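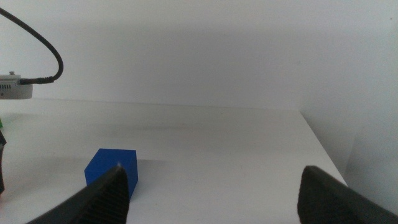 PRESS RELEASE
20 Oct 2026

Ternley tasting group unconvinced by "just like fish" claims

A blind tasting of plant-based fish fillets has left the Ternley Food Group doubting much of what is printed on the front of the pack.

In June the group served 14 frozen fillets to 113 shoppers, plain, with no sauce and no lemon. Most tasters said the coating was good. Far fewer could say what was meant to be under it.
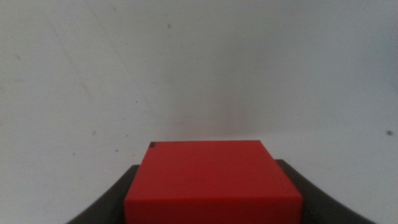
Makers say texture is now a solved problem. We would like to see the evidence. Trumach calls its fillet "flaky", but ours stayed whole under a fork, and several tasters called it a block. A solid red block with a smooth, flat top, like the one shown, would at least not claim to be cod.

Sveinbjörnsson did better on flavour - seaweed, mostly - and worse on salt. Coteo's fillet crisped well in the oven and went soft within minutes on the plate.

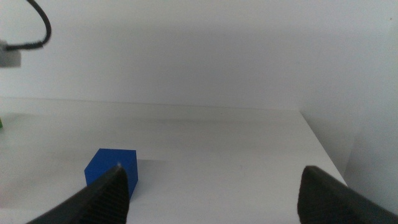 Price is the other sore point. Tasters were asked what they would pay, and few came near the shelf price. "New recipe" stickers did not change any minds.

The group will repeat the tasting when makers send fillets they are happy to have served without tartare sauce.

Full scores are available from the Ternley Food Group press desk.

ENDS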